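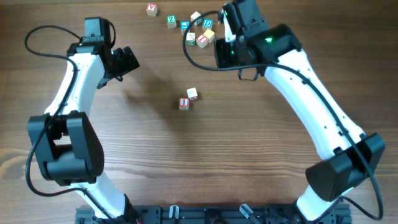 Both arms over the table with the letter blocks.

September 5, 2021

I said in March that I would write up what this setup costs to keep going, and then I didn't. So, the budget.

The arms are paid for. What I got wrong was everything else. I had put down 200 dollars for cables, clamps and spare gripper fingers, and the real total so far is 597. Most of that went to Warnell for two orders of cable and a replacement wrist motor. Shipping was 30 each time, and I should have combined the orders.

The blocks were the cheap part. I bought 2 sets from a toy store in Emdale, and they are the right size for the grippers.

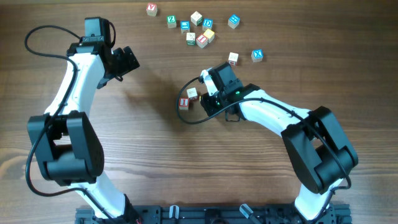
Next on the list is a spare motor to keep on the shelf. Ayana Adugna runs the same kind of arms at Tuklow and she told me to buy the spare before anything breaks -- the last one took weeks to come and I had one working arm the whole time. She also thinks I should skip the bigger table. I still want it, but it can wait until next year.

I looked at the Sun power supply too. It's quieter than mine and costs more than I want to spend on quiet.

For next year I'm setting the parts line at 597 again and leaving it alone. If the motor comes in under the quote, the difference goes to cable.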